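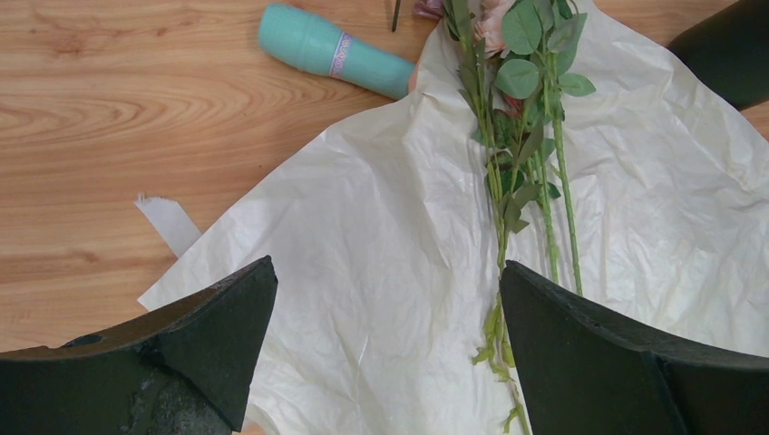 Bouquet wrapping, Cillgate bench, 01/04/2018

Arm stopped on the wrap task again, run 49. Force limit tripped on the right finger as it closed near the stems. No damage to the arm. Imre hit the e-stop anyway and we left it powered down over lunch.

Log shows the close command went out 136 ms before the wrist had settled. Same fault as run 11, which I had put down to the paper sliding. I was wrong about that one.

Changed: close now waits for the settle flag. Force limit left as is. Eylül wants it lower, but then it trips on crinkled paper.

To do: ask Petrenko for the old controller log. Hands stay off the bench until the light is green.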